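# Frequently Asked Questions: Letter Block Lending Sets

Udora Learning Library, Drarirdale
Revised February 2021

The following answers apply to all letter block sets borrowed from the Udora Learning Library. Questions about puzzles and board games are answered on a separate page.

## Borrowing

**Who may borrow a letter block set?**

Any household, classroom, or child care provider holding a current Udora card may borrow a set. Cards are issued at the Dahlgren Street desk. Applicants must show proof of address in Drarirdale or the surrounding county.

**How many sets are available?**

The library holds 355 sets. Most are in circulation during the school year, and requests made in September usually involve a waiting list.

**How long is the loan period?**

Sets are lent for six weeks. One renewal is permitted if no other borrower has placed a hold. Classroom borrowers may ask for a longer period in writing before the loan begins.

**May I reserve a particular set?**

Yes. Each set carries a shelf number, which appears in the catalog and on the lid of the storage box. Please give this number when placing a hold.

## Use at Home and in the Classroom

**What ages are the sets intended for?**

The sets are intended for children aged three and older. Younger children may use them with an adult seated at the table.

**What surface is recommended?**

A flat table covered with a plain mat is recommended. The mat limits noise, protects the tabletop, and keeps blocks from sliding when they are set down. A solid, dark color makes the letters easier to find. Mats are not included with the sets but may be borrowed separately, subject to the same loan period.

**How should a first activity be arranged?**

Begin with a single block. Place it on the mat with the letter facing the child, name the letter, and allow time for the block to be handled and turned. Further letters may be added once the first is familiar — there is no required order, although many teachers start with the child's own initial. 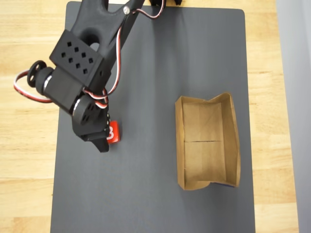

Sessions of ten minutes are sufficient for most preschool children. Blocks should go back into the storage box when the session ends, and the box should be kept off the floor.

## Care and Return

**How should the blocks be cleaned?**

Wipe each block with a damp cloth and dry it at once. Do not soak the blocks or place them in a dishwasher. Please do not use bleach or alcohol wipes on the printed faces.

**What if a block is lost or damaged?**

Report the loss when returning the set. There is no charge for the first missing block. Further replacements are billed at the rate posted at the desk.

**Where may sets be returned?**

Sets must be handed in at the Dahlgren Street desk during open hours. The outdoor book drop is not suitable for boxed materials.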